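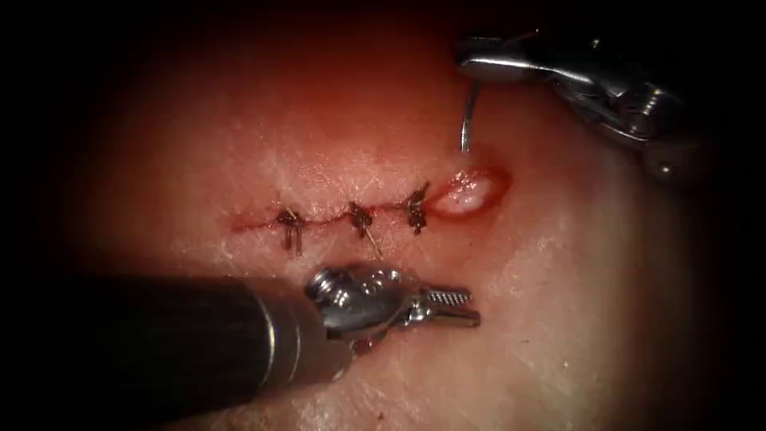

Farzana Baloch would place the first stitch in the middle of the wound and halve the gaps from there, so that any mismatch in edge length is shared between both sides. Working from one end, she argues, pushes the slack along the line until it collects at the other. The point is fair for long wounds. For short linear ones we have kept to working in sequence, and the notes on this page follow that order.

Interrupted sutures: closure of a linear incision
Gallery page, compiled by Eilidh Matheson. Last revised 14 March 2026.

The page belongs to the Chisholm wound closure notes and replaces the February version. It covers the simple interrupted stitch only. Running and mattress stitches are in the Kotach section.

Plate 1. Partial closure. Three interrupted sutures are tied along the middle and right part of the incision, at fairly even spacing. The left portion is still open and shows as a fine red seam. Needle driver at upper right, grasping instrument at lower left.

Points to compare on the plate

Knots. All three are dark and sit on top of the wound line. In the Stokum scheme the knot is drawn to one side, clear of the line, and a knot left on the line is recorded as "central". Record the position for each stitch separately.

Tails. The leftmost suture has two short cut tails hanging below the line. The middle one has a single thin, pale tail running down and to the right. On the rightmost, short strands splay slightly above and below. Our sheet asks for a tail length of 4 mm, measured from the knot.

Right end. There is an oval, reddened opening immediately beyond the last suture, with a bright red rim and a paler centre. Enter it under "other openings". It is not added to the incision length.

Spacing. Measure between knot centres along the wound line. Where the line curves, follow the curve. The Bollent scale allows a difference of 2 mm between neighbouring gaps before a mark is lost.

Recording
Use one row per stitch and number from left to right. Leave the row blank for any stitch not yet placed. Completed sheets are filed under reference 324, with the plate number in the second column.

Corrections to the wording should quote the plate number and the heading.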